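Skerley Opens Simulated Bench for Side-by-Side Gripper and Controller Trials

Skerley today made its simulated test bench available to equipment buyers and lab teams who want to compare grippers, arms and controllers before committing to hardware. The service starts with one short task, pressing the button on a call bell, and runs it the same way for every combination a customer wants to try.

Registration is open now. Customer runs begin in August.

The bell task was chosen for its small target. An arm has to bring its closed fingers over the button, come straight down and stop in time. A controller that drifts on the approach misses the button or catches the dome, and a gripper with a wide or uneven tip makes the same approach harder.

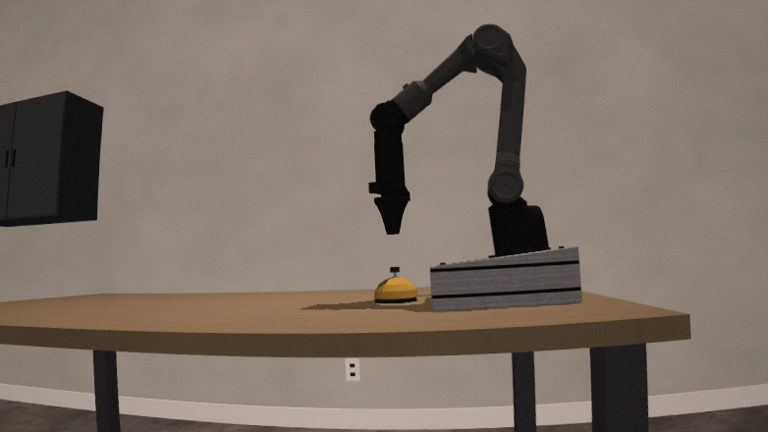 Each trial on the bench is made up of 140 attempts. The bell is moved to a new spot on the tabletop between attempts, and the arm returns to the same starting pose. Customers receive the full log for every attempt, including the ones that failed, along with joint positions and the time taken from first motion to contact.

"People send us a gripper model and ask whether it is better than the one they have," said Sveva Zuccaro, head of evaluation at Skerley. "We can't answer that in one word. We can show them both grippers on the same arm with the same controller, and they can see where each one misses."

Two controllers are offered at launch. Vorkora plans the whole path before the arm moves and follows it to the end. Shearer corrects the path as it goes, using the view from the simulated cameras. Customers may also load their own controller through a plain text interface, which is described in the setup guide.

In Skerley's internal trials, the two controllers were run on the same arm with the same closed gripper. Shearer missed the button on 9 attempts out of 140. Vorkora missed on 64. Most of the Vorkora misses came when the bell was placed close to the arm's base, where the forearm has to fold back and the last part of the descent is steep — a known weak point that the team is still working on. Skerley has not yet repeated the comparison with a second arm and does not claim that the result will carry over.

Camera placement can be changed as well. A low view from near the height of the tabletop gives a clear look at the gap between the fingertips and the button. A higher and wider view takes in more of the room, and with it more background for a vision-based controller to deal with. 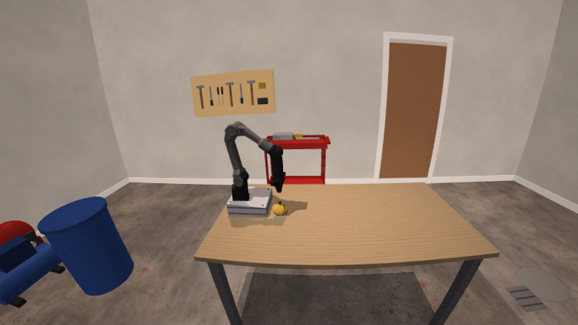
Page last changed: Monday, 9:64 release text, revision 2

The wider workshop setting is supplied by Kastby, Skerley's library of simulated rooms. Customers can keep it for all runs or swap in a plainer room to check how much the surroundings affect a controller's results. Lighting and wall color are set separately.

Results from the bench are simulation results. Skerley recommends that customers repeat a portion of their attempts on physical equipment before making a purchase, and the report template leaves a column for those figures.

Teams that register before the August start will get one full trial at no charge, with either of the two launch controllers. Requests for additional arms and gripper models can be entered on the registration form and will be handled in the order received.

Press questions may be sent to Sveva Zuccaro through the contact form on the Skerley website.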